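Lightfoot Reuse Library
10/5/25
The Lightfoot Reuse Library has completed its review of the cable and cord collection at the Ovimwood branch. This thread sets out the findings and the new rules for borrowing and returning cords. (1/11)
14 shares 3 comments

Lightfoot Reuse Library
The collection began in March as a single drawer of donated phone chargers. It now holds 70 cords on loan to members, stored in labeled bags on the shelves beside the front desk. Extension cords are kept separately in the tool room. (2/11)
2 shares

Lightfoot Reuse Library
Members reported two main problems. Cords were hard to identify once they had left their bags, and several came back with sharp bends near the plug. Staff inspected the full collection over two working days and withdrew 11 cords from use. (3/11)
5 shares 1 comment

Lightfoot Reuse Library
The withdrawn cords have been sent to Wirkanus for recycling. Members who had placed a hold on any of these items have been contacted by email and offered a substitute where one was in stock. (4/11)
1 share

Lightfoot Reuse Library
Each remaining cord now carries a paper tag at the plug end. The tag shows the item number, the length and the type of connector. Members are asked to leave the tag in place for the whole loan period. A missing tag can be replaced at the desk free of charge. (5/11)
6 shares 2 comments

Lightfoot Reuse Library
The standard loan period for cords is 30 days. A loan may be renewed once, in person or by phone, provided that no other member has placed a hold. Overdue items will be treated under the general lending rules, which have not changed. (6/11)
4 shares 5 comments

Lightfoot Reuse Library
Cords should be returned unplugged from all devices, coiled, and placed in the bag supplied. Please do not wrap a cord around its adapter. Repeated wrapping strains the point where the cord enters the housing, and this was the most common fault found in the review. (7/11)
22 shares 4 comments

Lightfoot Reuse Library
Ruth Sedgwick, collections manager, will lead a short session on coiling and storage at the Ovimwood branch. Places are limited to 7 per session. Members may sign up at the desk. Participants are welcome to bring tangled cords from home. (8/11)
9 shares 6 comments
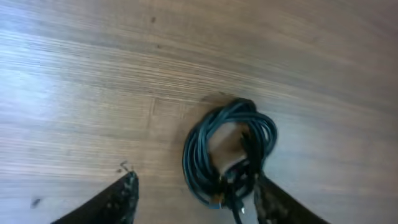 Lightfoot Reuse Library
Coiling is the part of the return process that members ask about most. The cord should be laid on a flat surface and gathered in wide, easy loops of equal size, following the curve it already takes. It should never be pulled tight. Long, thin cord tends to spread on one side and bunch on the other, as the black cord has done on this tabletop, and a coil in that state should be evened out by hand before it is bagged. The ends need attention as well, so that they do not tangle below the loops. A soft tie may then be placed across the coil. Rubber bands are not accepted. (9/11)
31 shares 8 comments

Lightfoot Reuse Library
Donations of cords will reopen once the new shelving from Zuvevon has been installed. Until then, please do not leave cords in the book drop or outside the door. Donated items must be clean and free of tape, with no exposed wire. (10/11)
3 shares 1 comment

Lightfoot Reuse Library
Printed copies of the cord rules are available at the front desk in regular and large type. Questions about a current loan should be directed to desk staff, with the item number from the tag at hand. (11/11)
7 shares 2 comments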